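Zisdale Community Help > Home and Kitchen > Tables and Surfaces

Stacked plates leaving fine scratches on a varnished table

Posted by Clerkness
1 July 2020

I have a light wooden dining table with a clear varnish. We keep the everyday plates in a stack on one end of it, next to a striped cloth mat, because the cabinet is too shallow for them. The plates are black, with a matte speckled center and a glossy rim.

In February I started to find short curved scratches in the finish, all within a hand's width of where the stack normally sits. They can be felt with a fingernail only in one or two places. The rest show up when a lamp is held low to the side. The table cost 295 dollars secondhand and I don't know what varnish was used.

Two things I would like to know. Are the plates doing this, or is it grit? And can the marks be removed without stripping the whole top?

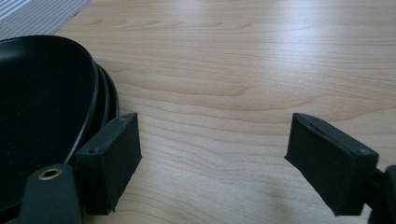 3 replies

Funmilayo Ogbonna

Probably the plates. Turn the bottom one over and look at the foot ring, the raised circle it stands on. On many glazed plates the ring is left bare, and bare fired clay will cut varnish when a heavy stack is slid sideways. Run a cotton ball around the ring. If it snags, the ring is rough.

To smooth it, use wet silicon carbide paper, 1000 grit, on a flat surface. Keep the paper wet so there is no dust, and turn the plate in circles with light pressure for a minute or two. Rinse and repeat the cotton test. Do every plate – the bottom one changes each time the stack is washed and put back, and a rough ring will also mark the plate under it.

For the table, clean with a damp cloth and a drop of dish soap, then dry it. Marks you can't feel are in the top of the varnish. Try a fine polishing compound on a soft cloth, working along the grain, and test it on the underside first. If the compound is too slow, 4000 grit foam pads with a little water come before it. Stop if the color of the wood changes. The marks you can feel may need a thin coat of a compatible varnish, and you would have to identify the old one before doing that.

Polishing raises the gloss, so blend outward past the marks or you will have a shiny patch.

Ospina

Just put the plates on the mat. It's right there. Lift the stack to move it, don't drag it.

Olau

Agree with moving them onto the mat, but shake it out every week or so. Cloth holds sand and salt, and then you have grit under a weight again. I use a cork trivet under mine and wipe it when I wipe the table.

I would not use paste wax to hide the scratches if you plan to revarnish. New varnish may not stick over it, and getting it all off with mineral spirits takes several passes.

Helpful to 126 readers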